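Session 7: Reopening grounds after a shutdown, and who counts the crowd

Read the Venby case before class. The club reopened its ground in November with a cap of 2,250 on a capacity of 3,000, and the press release called this "science-led." Ask where the number came from. It is three quarters of capacity, to the seat. Epidemics rarely produce figures that tidy.

What the club measured: entries at the turnstile, and bookings by household.

What it left out: the train from Grønli, the lines at the food stands, and the two bars nearest the station. The club argued that these lay outside its control. True, but a risk estimate that stops at the gate is an estimate of the gate.

The survey. Verkodby, the consultancy hired by the club, reported that fans "overwhelmingly felt safe." There were 595 replies, all from people who had already bought a ticket. Those who stayed home because they felt unsafe were never asked. Feeling safe is also a poor stand-in for being safe — keep the two apart in your written work.

The comparison. Virero let in far fewer people and reported no linked cases. Before you praise the smaller cap, check how cases were linked. Contact forms were optional, and 25 came back. With so few forms, "no linked cases" tells us very little.

For discussion:
Would you accept the Venby cap if the club also paid for extra trains?
Who should pay for a proper count, and who should publish it?
What result would have made the club close again? I could not find one in any of its documents — look for yourselves.

Bring one page of notes. Quote the reports directly and give page numbers. 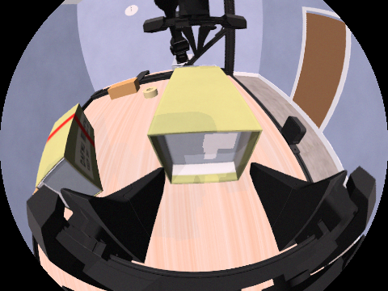

Simulated view: open-ended yellow box on a light wooden tabletop.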